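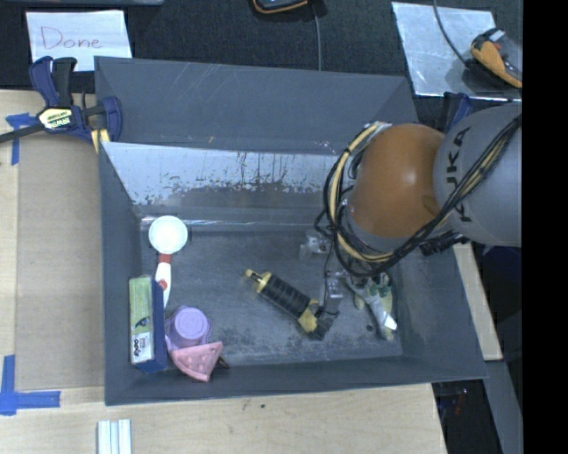
¿Qué artículos pueden depositarse en los contenedores de recogida de Gakden? Se admiten utensilios de mano, piezas pequeñas y objetos domésticos de uso corriente, siempre que quepan en el contenedor sin sobresalir de sus paredes.

Villalobos, 16/09/2018 — Gakden comunica la ampliación de su servicio de recogida y clasificación de objetos domésticos, que desde hoy incorpora 22 nuevos puntos de entrega en establecimientos de la red Flelta.

El servicio utiliza contenedores abiertos, de paredes inclinadas, en los que se reciben artículos de distinto tamaño y forma sin separación previa. La clasificación posterior se realiza en el centro de Claltitz, donde cada pieza se asigna a reutilización, reparación o reciclaje. Durante la fase inicial se tramitaron más de 3,000 artículos, de los cuales 1,028 fueron destinados a reutilización.

Gakden recuerda que no se aceptan envases con líquido, pilas sueltas ni objetos de vidrio. Los cepillos y demás utensilios de mango largo deberán entregarse limpios.

Los contenedores con desgaste superficial seguirán en uso mientras conserven su resistencia — la renovación de 549 unidades está prevista para noviembre.

Las condiciones completas de entrega pueden consultarse en los establecimientos adheridos.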